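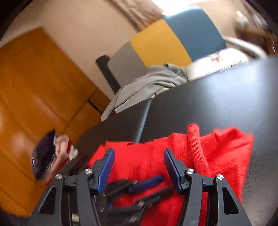

Red knit and blue grips, January.

8/1/18

Up at five to get the Zuma out before the heat. It started on the second turn of the key, idled a bit high, then settled once the choke was in. I let it run just long enough to back it out of the shed and had a look at the floor where it had been standing. One spot of oil under the gearbox, the size of a ten cent piece. The sump gasket is dry, so that job at least was done properly.

Drove out to Clirkeck the back way. Wagner Seixas said to keep it under 3,000 revs for the first 600 kilometres and not to sit on one speed for long, which rules out the highway. The back road suits it anyway. There are the two long hills and then the flat past the silos, so the engine is working one minute and coasting the next. Temperature needle stayed just below the middle the whole way out. On the second hill it crept up a little and came back down by the cattle grid.

It pulls better than it did before the rebuild, even held back like this. Skastus only ever put the 2,498 cc six in the Zuma for the later cars, and the previous owner had convinced himself it was a weak engine. It was a worn one. With new rings and the head done it goes up the first hill in top, where last winter I was hunting for third by the letterboxes.

There is still a flat spot just off idle. I noticed it at both stop signs and again turning in at the servo. I think it is the carburettor and Wagner thinks it is the timing. He had the bonnet up as soon as I pulled in and moved the distributor a touch, and it was better for the trip home, so he may be right. I don't want to touch the Rezende until I have ruled everything else out. The last time I had it apart I lost a check ball on the shed floor and it was eight days before another came in the post.

Paid the rest of his bill while I was there. It came to $3,211 all up, machining included. More than I had put aside for it, but he showed me the old bearings and I am not going to argue about it. He wants the car back when the running-in is finished, to change the oil and check the head bolts. We had a cup of tea and he talked about a wagon he has been offered, no engine, sitting under a tree since the owner went overseas. I said to leave it there. He won't.

Home by half past ten. Already too hot in the cabin by then. The vent on the passenger side opens but no air comes through, so there is probably a nest in the duct. Added to the list.
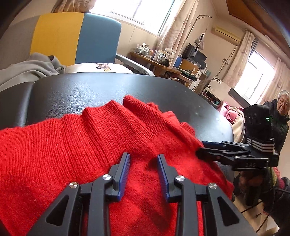
The seats are the next thing to decide. The fronts are sound underneath but the stitching has gone along both bolsters, and the trimmer wants to know by the end of the month whether I am keeping them plain. The original was black vinyl with black thread, and I had always meant to put it back that way. Now I am leaning towards red thread, and a proper bright red like that sweater, which looks very good lying on the black padded top. The maroon on the trimmer's card is dull next to it. I might also ask him about ribbing for the centre panels, narrow ribs like the knit has, if the vinyl can be pleated that fine. Suspect it can't, or that it costs too much. Black carpet either way.

Spent the hot part of the day on small things. Cleaned the contacts on the left rear tail light and it now works every time. Took the door card off the driver's side to find the rattle and found a pencil and a clip that had dropped off the window channel. Put the clip back, kept the pencil. One of the door card fasteners snapped coming out – they are brittle as anything – and I've used a later type that doesn't quite match. It can't be seen with the door shut.

Tyre pressures: all four were down a little after standing over Christmas. Pumped them up cold, before the drive, and they had held when I checked again after tea. The spare is perished along the sidewall and should not be in the car at all. Ring the tyre place about a price.

Wrote up the log book. Oil level unchanged, water down slightly, topped up. No smoke on start-up or on the overrun, though it is hard to see out of the back with the sun where it was.

Tomorrow the same road if it is cool enough early, going the other way round so the hills come at the end. Take the timing light. Also need: rear spark plug lead, a tin of grease, thread samples from the trimmer, something for the wasps in the shed roof.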